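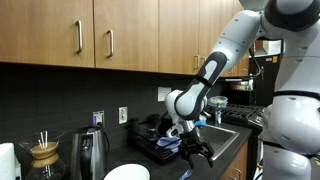 Is the Wuder kitchen arm kit worth it for dishes, or am I buying a very large coat hook?

Posted by Adwoa Sulemana in Home Automation, October

We're looking at the Wuder kit through the reseller in Dreltville. The quote is for the arm, the two-finger gripper, the floor column and a year of the Tirilora software, which is the bit that's meant to know what a fork is. There's also a setup visit for $1641 on top, and I've read that line several times hoping it would improve.

What I want from it is modest. Clear the counter after supper, put things in the rack, leave the stove alone. Our kitchen is a galley with the sink halfway along and the gas range past it, and the column would have to stand out from the lower cabinets.

Does the gripper cope with cutlery lying flat? The salesman changed the subject to mugs. And can I skip the setup visit? I'm fairly handy and own a level.

Kwabena Osei
14 replies to date, member since the old forum

Had one since spring. Flat cutlery is its worst subject. Mugs and bowls it takes happily, but a fork flat on a dark counter gets a lot of hovering. The fingers come down spread, have a think, go back up. Things that helped me:

Cutlery in a contrasting colour. I bought a cheap set of coloured plastic and it does much better with that than with the stainless.

Turn the approach speed down. The default is for people filming it.

Give it a wider grip opening than the manual suggests for thin items and let it close slowly. With those changes I got 26 forks out of 33 into the rack over one evening, and yes, that is how I spent the evening.

Before you sign, measure from your counter to the bottom of the upper cabinets. The elbow rides high when it reaches down and to the back, and the cable loop under the arm needs room too. Mine rubbed a cupboard door for a week before I moved the column. Make sure the fridge and oven doors still open fully with the column in place. I can now get a roasting pan out sideways, which is a skill.

On the setup visit, pay for it. The level is not the hard part. They teach it where your sink edge is, and if that's off by even a little, it puts plates down with a conviction you won't enjoy.

Kwaku Bawa

why not just get a dishwasher

Akua Opoku

Agree with Kwabena on most of it, except I did the setup myself and it was fine. It took a full weekend and more than one apology to my husband. The guide assumes you have a bare counter. Put your real stuff out before you teach it - kettle, paper towel, dish rack, whatever lives there - or you'll be doing the whole thing again once it meets the kettle.

Anything glass I'd mark as off limits in Tirilora. There's a no-go setting under Zones, two menus deeper than it should be. My coffee maker has its own zone and so does the stove. The kit will not work out for itself that you're fond of something.

Also ask if they'll do the Lamont finger pads instead of the standard ones. They're softer and a bit grippier on plates. The reseller swapped mine at no charge when I whined, so start there.

Is it worth the money? For just dishes, no. I'd still buy it again, so weigh that how you like.

Adwoa Sulemana

Thanks, all. Measured tonight and the fridge door is going to be a problem, so I've asked them whether the column can go at the other end. Kwaku, we have a dishwasher. It's full.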